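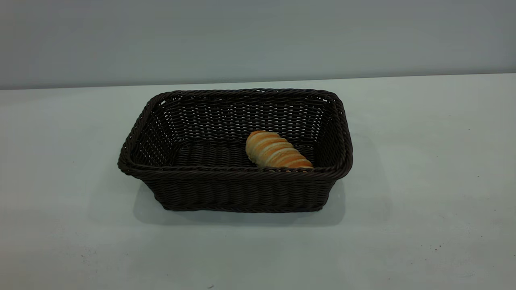

1. START (keep it to 2 minutes!!)

Hello, thanks, yes the mic is on. Title of talk: One Roll, One Basket. Tirkus workshop, evening slot, February 17, 2018.

Job: arm reaches into dark wicker basket, picks up bread roll, puts it down next to the basket. Whole job. Everyone thinks this is easy. I thought it was easy in June.

Point at the twist on the roll. Ridges go round it, one end fatter than the other. Ask room: where would you grab it? Let them shout. Fat end usually wins. Don't argue yet.

Don't forget: it lies on a slant, narrow end down by the front rim. Come back to this in part 3.

2. THE ARM

Arm is called Nông. Named by vote, I lost.

Joints from the Ruketix kit, second hand. Base is a chopping board with bolts through. Shelf bracket at the elbow, filed down by hand, still ugly. Control side all Derkik, running on the old laptop with the missing hinge.

Total spend 56 pounds not counting the laptop. Somebody will ask about the motors, say kit was swapped for a bike rack.

Two cameras. One fixed, looking at table. One on the wrist. Say this slowly, people lose track of which is which for the rest of the talk.

Cable tie story here if they look awake. Skip if not.

3. WHY THE BASKET IS HORRID

Near black weave. Gaps in the back wall let the pale wall through, so the edge finder goes mad, lines everywhere. Rim is a fat twisted braid and sticks out past the base, so a gripper that clears the bottom edge still clips the top one. Learned that the loud way.

First try: come in flat from the side. Hit rim. Basket went for a walk across the table, arm followed it.

Second try: straight down from above. Better. But roll is on a slant and fingers were square to the basket, so they shut on the corners of it and it spun round.

What we do now:
- fixed camera finds the roll by colour (golden brown on nearly black, lovely)
- work out which way it lies
- turn the wrist to match BEFORE going down
- aim for the middle of the roll, not the fat end. sorry to everyone who shouted
- close slow

Colour bit took an afternoon. Turning the wrist took the rest of the summer. Sign error. Moving on.

4. SHADOWS

Main thing I want them to take home so don't rush it like last time.

Pale wall, pale table, a light. Looks nice and clean to a person. Wrist camera gets soft grey blobs all over the wall, and most likely they're the arm's own. One like a big T. One like a loop with a lighter bit in the middle. Probably the basket puts a shadow up as well, darker.

Software had been told: grey thing, might be a thing. So it planned a path round the T. Then the arm moves, shadow moves, plans again. Dithering. Went on for ages one night, I made tea and came back and it was still deciding.

Give them a second to look at this one.
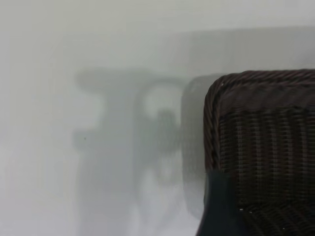
A question from the floor last time was why on earth we don't just turn the light off and use the room lights. Fair. Tried it. Roll and basket went muddy and the colour trick got worse, so you win one and lose teh other. The same person then asked if a second lamp from the opposite side would do, and reckoned two weak shadows are easier to ignore than one strong one. Worth a go, have got a lamp, have not got a clamp for it.

What we did instead: wrist camera ignores anything with a soft edge. Weave has hard edges, braid has hard edges, shadows on the wall are blurry. Crude. Threshold is set to 60 and no I can't defend 60, it was the number in the box when it started behaving.

Side effect, small white specks on dark wicker have very hard edges. Lint or dust, maybe. It loved them. Wipe your basket. Or put a minimum size in the settings, which I did after wiping the basket for a week.

5. NUMBERS SLIDE (quick)

2184 wrist frames saved and sorted by hand into good and bad. By me. Evenings. Ask me how I feel about wicker.

Don't read out the table. Say the files are on the workshop drive, folder called roll, ask for the password at the end.

6. STILL BROKEN

- roll right up against the wall of the basket, fingers don't fit between
- wrist cable snags when it turns past halfway
- Derkik drops the second camera if you plug anything else in. anything
- basket slides if you brush it. Blu tack? Bit of rubber mat?? Ask the room

7. END

Thank Tirkus for the bench and the shelf. Bench is free Tuesday nights if anyone wants to come and have a go on Nông, bring own safety glasses.

Questions. Repeat the question into the mic before answering, forgot every single time last year.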